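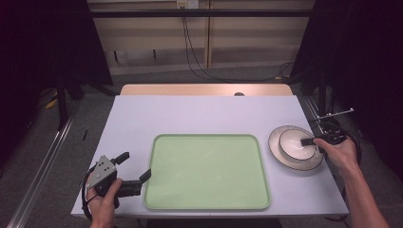 Katalin Nyitrai wrote in after the last issue to ask why the Plutus table-setting runs stopped in November, and whether the fault was in the hand-held grippers or in the people holding them. She had heard both versions.

It was the grippers, or one of them. The right-hand unit started losing its closing signal partway through a run. The operator squeezed, the fingers closed on the bowl, and the log went on showing them open. Playback on the arm at Brudusden then did what the log said. It moved to the bowl, never closed, and pushed the plate off the table. The plate broke. The arm was stopped by hand and no one was hurt.

Nipon Nilsuwan went back through the 408 runs recorded on that pair and found the dropout in 14 of them, all with the right hand reaching across the table. The cable was flexing at the connector, and one conductor had worn through under the sleeve. It tested fine when the gripper was lying still, so the morning check passed it every time.

The 14 runs have been pulled from the Plutus set. Both cables were replaced and now have a clamp on the gripper body to take the strain. The morning check is longer: open and close each gripper with the arm fully extended, then again with the wrist turned, and compare the log to what the fingers did.

Playback at Brudusden is limited to low speed until the next 100 runs have been checked. Anyone holding older recordings from the Pap table should send the run numbers to Nipon before using them.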